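Plarkbridge Toy Run: box folding pictures

Hello from the folding table! If you've never folded a toy carton before, it's a strangely pleasant way to spend a morning (bring a podcast, and maybe some hand cream, since the card dries your fingers out something awful).

The job for Hurnel was 345 cartons, all the same design, all for the little robotic dogs. They come flat and printed, and somebody has to turn them into boxes. I'd done the Marent puzzle boxes last spring, which were tiny and fiddly and had a lid that never sat right, so I was chuffed to be getting something with a decent bit of size to it. And the colour! Royal blue, sky blue, big shouty DOG logos all over the place. Very cheerful at eight in the morning when the kettle's only just gone on.

Flat and ready to go

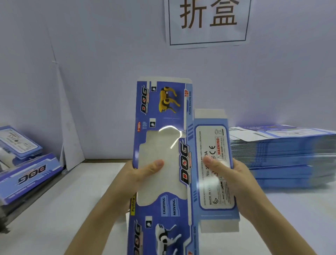 I always give each crease a gentle bend before I commit to anything. Go straight in and the card can crack along the fold, and then you've got a white line running through all that lovely blue. It took me 13 boxes to get into a rhythm and after that my hands more or less did it by themselves. My other tip is to keep your thumbs off the clear film on the window, or at least near the edge of it, as fingerprints show up like you wouldn't believe. I keep an old cotton hanky in my pocket for the ones I forget.

I'm also very fond of the wording on these. FUNNY MOVING DOG! You can't argue with it. I've been saying it to our real dog at home, who is neither funny nor moving before ten.

Halfway to a box

Now we're getting somewhere. The sides are coming up, the plain white inside is showing, and there are plenty more flat ones waiting their turn on the table. The sign taped on the wall says 折盒, "fold box", so there's no excuse for forgetting what you came in for. I like this stage best, with the tall rounded flap standing up at the back and everything still a bit floppy in the hands. My best run was 44 before lunch, and I was very pleased with myself and told everyone at home about it twice. 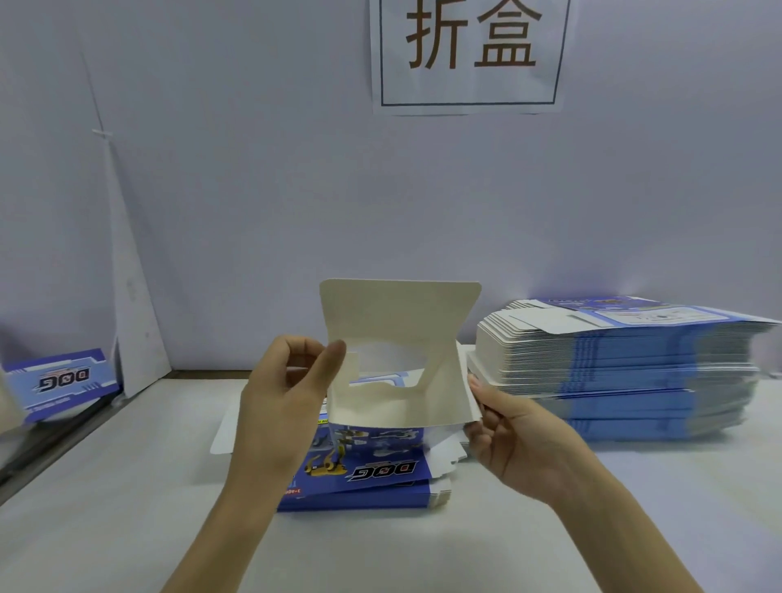 What's next

There's a smaller lot coming from Sheikh, only 19 cartons for a sample order, and I've already put my hand up for it. No idea what the print's like yet but I'm hoping for another bright one. I'll add pictures to this page once they're on the table.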